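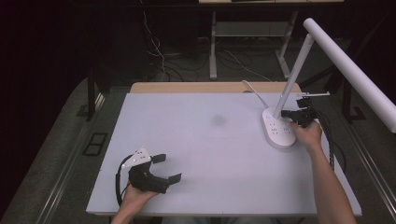
Desk lamp with outlets in the base, Hendham study room.

Progress report, January
Prepared by Pierina Piras for Guido Barbieri
Feb 13, 2026

The Hendham reading room was open every weekday in January and on 3 Saturdays. We had 2,123 visits. New library cards came to 74, most of them for school-age children.

The evening homework hours are filling up. Rizal Wuisan has moved the younger group to the back tables so the high school students can work near the reference shelves. Two families asked for a later closing time on Thursdays and we are looking at the staffing.

The large-print order from Plultis came in one box short. Magdalini Deligiannis has written to them and they promise the rest this month.

Spending is within budget except for heating, which ran $100 over. I would like to cover that from the supplies line if you agree.

Still open: the lease renewal and the sign for the side door.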